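Coffee filter (paper)

A paper coffee filter is a disposable strainer used to hold ground coffee while hot water passes through it. The paper keeps back the grounds and much of the oil in the coffee, and lets the liquid drain into a cup, jug or flask underneath. Paper filters are used in electric drip machines and in hand brewing, where they are placed in a cone or flat-bottomed holder usually called a dripper.

Materials and manufacture

Most filters are made from wood pulp. Some makers add abaca, a strong fibre taken from a relative of the banana plant, which lets the sheet be thinner without tearing when wet. The paper is often creped, meaning that it is given a finely wrinkled surface. Creping increases the area in contact with the water and helps to stop the sheet from sticking flat against the wall of the dripper.

White filters are bleached, nowadays mostly with oxygen or with chlorine compounds that leave little residue. Unbleached filters keep the tan or light brown colour of the pulp and are commonly sold as "natural" or "brown" filters. The two kinds brew in much the same way, although unbleached paper may give a papery taste to the first cup if it is not rinsed. The thickness of the paper and the openness of its fibres have a greater effect on the speed of brewing than the colour does.

Shapes

Cone filters are made either as a true cone, coming to a point, or as a wedge with a short flat base. The wedge type is cut from two layers of paper, joined by crimping along one side and along the bottom. The true cone has a single seam down one side, and many are cut with a curved upper edge so that the rim is level when the cone is opened. Both kinds lie flat in the packet.

Basket filters have a flat round base and fluted sides and are supplied nested in a stack. They are mainly used in electric machines. A related type, the wave filter, has deeper and more regular flutes and stands clear of the dripper wall for most of its height. Square and round sheets without a seam are made for glass brewers with a narrow waist, and are folded by the user before brewing.

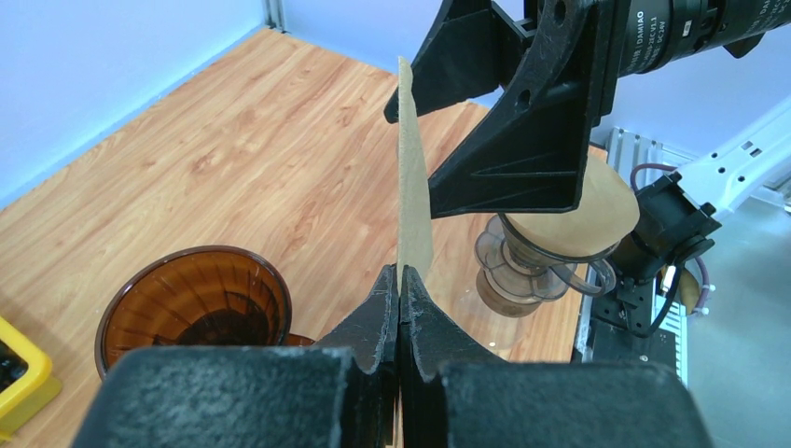 Drippers are made in ceramic, glass, metal and plastic, and the filter must match the angle and size of the cone. Plastic holds less heat than ceramic and needs little warming before use. It is also light, fairly hard to break, and can be moulded clear so that the level of the coffee can be watched. Clear plastic drippers may be tinted, the amber-brown and smoky grey ones here being of this type, and a ribbed wall like theirs leaves channels between the plastic and the paper through which air can escape. If the paper seals itself against a smooth wall, the flow slows down and the coffee may be over-extracted. Ribs may run straight, in a spiral, or only part of the way up, depending on the maker. A handle is common on larger drippers, as the cone has to be lifted from the jug while still hot.

Folding and fitting

A seamed filter is folded along its crimped edges before use. With the wedge type, the bottom seam is folded one way and the side seam the other, so that the filter opens evenly and the two folds do not pull against each other. A true cone needs only the side seam folded. The filter is then opened with the fingers or thumb and pressed lightly into the dripper until its point or base touches the bottom.

Filters from a tightly packed box tend to cling together, and it is easy to pick up two at once. Fanning the edge of the stack with a thumb separates them. A doubled filter drains noticeably more slowly, and this is sometimes mistaken for coffee that has been ground too fine.

Many people rinse the filter with hot water before adding the coffee. Rinsing removes loose fibres and some of the paper taste, warms the dripper and the vessel below, and makes the paper settle against the ribs. The rinse water is poured away.

Sizes

There is no single system of sizes. Wedge filters are often numbered, with a low number for one or two cups and a higher number for a full jug, while true cones are more often marked 01, 02 and 03. The numbers of the two systems do not correspond. A filter that is too large for its dripper stands up above the rim and may fold inwards when water is poured, letting grounds fall behind the paper. One that is too small allows unfiltered water to run over the edge.

Packets commonly hold 40 or 100 filters. The smaller packets are usually flat envelopes, and the larger ones are cardboard boxes with a perforated opening in the front or top.

Storage

Paper takes up smells readily, and filters kept next to spices, onions or washing powder can pass a faint taste to the coffee. They are best stored in a closed packet in a dry cupboard. Wire, wooden and acrylic stands are sold for keeping opened filters beside the kettle, but these leave the paper exposed to steam and cooking grease. Damp filters should be dried flat before use. Any that have gone mouldy are thrown away.

Filters do not have a true expiry date. Crimped seams may weaken after long storage, particularly if the box has been bent, and a weak seam is most likely to open during the first pour.

Reuse and disposal

A paper filter is meant to be used once. It can be rinsed and used again if the paper is sound, but the pores become clogged with fine particles and oil, and the second brew is slower. Used filters may be composted together with the grounds. They break down faster if torn up first. Local rules differ on whether they may be placed in food waste bins.

Alternatives

Reusable filters are made from cotton, hemp, nylon mesh and perforated stainless steel. Cloth gives a cup close to that of paper but must be rinsed straight after brewing and kept clean between uses, often in water in a refrigerator. Metal filters let through more oil and fine sediment and give a heavier drink. They last for years if not dented, and are cleaned with hot water and a soft brush.

See also: Cafetière; Coffee grinder; Drip brewing; Tea bag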